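Dollby talk, speaker notes (Drernbridge makers' night, February)

Start with the hinge story. I built the first gripper at home and it pinched my thumb before it ever picked anything up!

Say thanks to Solange Damasceno, who redrew the arms for me and got 2 evenings of tea in return.

Slide 2: why finger pads. Bare plastic slides off anything smooth, so go slowly on this bit, people always ask. Pass the old jaw round (get it back this time).

Then the practice table. Cups and a bowl, cheap stuff, things on their sides as well as upright, because tidy cups taught me nothing.

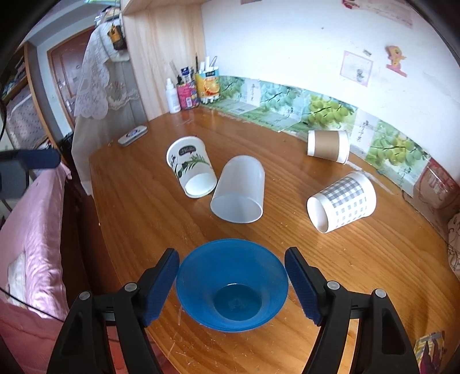 I do 20 goes, then stop for a stretch, otherwise my wrist starts making the decisions. Mention pivot screws working loose, and that I check them every 6 sessions or so I tell people.

If there's time: the Bula version with the longer arms. If not, straight to questions.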